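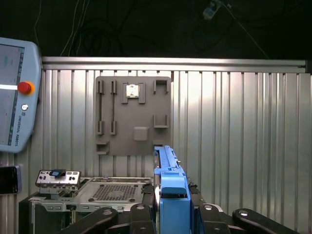 *Fig. 1. Control pendant with its red stop button, against ribbed aluminum.*

## Week 4: Writing instructions people will follow

Reading: Vallejo's chapter on warnings. It runs to 64 pages and contains two warnings, both about photocopying the chapter.

A stop button needs no paragraph. Most things do, and you will be asked to write it, usually on the afternoon before the product ships.

**Start with the verb.** "Turn the valve." The old Cantero boiler manual says "It is desirable that the valve be turned," and you can hear the basement filling up.

**Put the warning before the step.** Gonzalo Vallejo's favorite is the Lurstead ladder sheet, where step 9 reads "Before step 2, check the feet."

**One name per part.** If it is a cover on page one, it can't become a lid, a panel and then "the assembly." 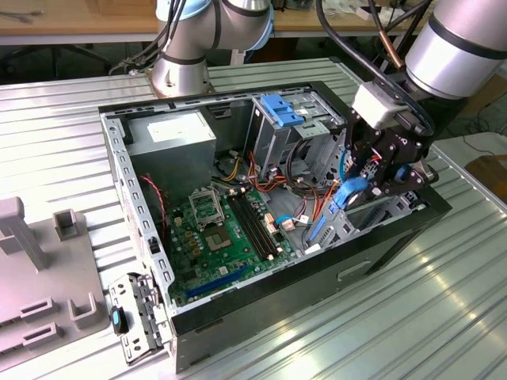 *Fig. 2. Desktop tower on its side, side panel off. Name five parts, then keep those names.*

**Cut the welcome.** The Guken kettle booklet spends 340 words congratulating the buyer. It was a kettle.

### For next time

Rewrite the Cadix tent leaflet (handout B, 2532 words, mostly about pegs) in under 2000. Swap with a neighbor and follow theirs to the letter, even where you know better. Bring both drafts. Anselmo Echevarría has the tent.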